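Home Forums Workshop Finishing New posts Log in
Search this forum Enter keywords Go

Primer lifting at the edges on steel brackets

relu_p
Mild steel shelf brackets, 2 mm, cut and folded here. Degreased, keyed with 300 grit, one coat of Eron grey primer, black topcoat the next morning. Paint comes away along the cut edges with a fingernail. Flat faces are fine. What am I missing?
Relu Pascu

grurk60
Laser cut or sheared? Laser with oxygen leaves an oxide skin on the edge. Paint sticks to the skin and the skin doesn't stick to the steel. Linish it off before you degrease.

relu_p
Laser, yes. The shop didn't say which gas.

N_Jalali
Grit 300 is too fine for bare steel under that primer. I use 60 on edges and something in between on faces. Also break the corner – paint pulls back from a sharp arris as it dries and you end up with next to nothing on it.

grurk60
Disagree on the 60. You'll see the scratches through a matt black. Radius the corner, yes, but the oxide is the fault here.

N_Jalali
Only if he puts on one thin coat. Two coats of primer fill it.

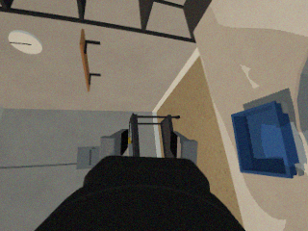
Overcoating time matters as well. Check the tin for the window, and if you're past it, scuff the primer before the black goes on. How cold was the workshop overnight?

relu_p
19 degrees when I sprayed, no idea by morning. I'll linish the edges on one bracket and leave another as it is, same paint on both, and report back.

grurk60
Good test. Leave them a week before you try the fingernail.

Comments (3)

pirkmont_dave: Had this on gate hinges in September. Edge oxide.

Mihăilă: Pickling works too if you have a lot of small parts. Rinse well.

tinbasher: Still say powder coat them.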